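A morning at the Todgate housewares open day

Posted 8/20/19

I have wanted to go to one of these for years, and I finally got myself organised enough to book. Hovland opens its Todgate building to the public for one day each summer, and if you are the kind of person who slows down in front of a shop window full of colanders (I am, very much so) it is a lovely way to spend a morning.

Getting there was easy. The 27 bus stops right by the gate, and there was a sign for the visitors' door propped up against a planter. They let people in by groups of up to 40, so there was a bit of a wait in the corridor, but someone had put out squash and ginger biscuits and I got chatting to a couple who had driven over to look at bread bins. Real enthusiasts! I felt at home straight away.

The first room is given over to storage. Jars, tins, stacking boxes, those flat baskets that go under a shelf. I had expected everything to be behind a rope, but you are welcome to pick things up, open them, shut them and open them again. The Viltora range had a whole wall to itself, and I spent far too long with the spice drawers. The lids close with a very good click. There was also a tall cupboard with pull-out shelves that I would happily have taken home on the bus if they had let me.

Past that is a long passage lined with old catalogues, the earliest ones not much bigger than a postcard. I loved these. You can watch draining racks go from heavy things that must have weighed as much as the plates to the light wire sorts we have now. One page had 592 items on it in tiny print, and the woman next to me was reading it with her glasses pushed up and her nose almost on the glass.

And then the washing-up room, which was my favourite part of the day. I know how that sounds. But washing up is something I do every single evening, and I had never really thought about the things I do it with — whether the rack is the right height, where the drips go, what shape a sponge ought to be. 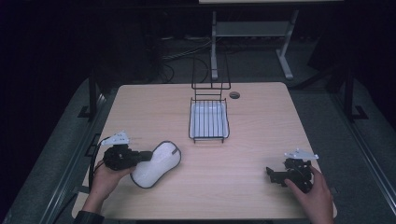
Black wire rack with its white tray, and the bone-shaped sponge pad beside it.

I was very taken with that rack. It has a shallow basket low down and then a tall wire part going up at the back, so it takes up a small patch of table and uses the space above it as well. My own rack at home is wide and flat and eats half the worktop, and I stood there mentally moving my kettle about. I like the pale tray against the black wires too. It makes the whole thing look lighter than it would if it were black all over.

The sponge pad I liked just as much. It pinches in at the middle and widens out at both ends, with a fluffy white face and a thin dark grey edge running round it. I could imagine it suiting my hand nicely, and the wide end looks a good size for the inside of a mixing bowl. I would be a little nervous of keeping something that white near my roasting tin, but it is a cheerful thing to have by the sink.

The café is upstairs and run by Trolesis, who also do the one at the garden centre. Cheese scone, pot of tea, window seat. It was busy by half past eleven and I would go up earlier next time. A board by the till said 1104 people came through last year, and it felt as if a fair few of them had come back and all wanted scones.

There is a small shop on the way out with a table of seconds. I came away with a set of measuring spoons and a slightly wonky butter dish that I am already fond of. No wire racks among the seconds, sadly — I did look twice.

A few practical bits. The ground floor is all on one level and there is a lift to the café. Bags are fine to carry round. The toilets are back by the entrance, so it is worth going before you set off down the catalogue passage. Booking for next summer opens in February, and I will be putting my name down for the earliest group.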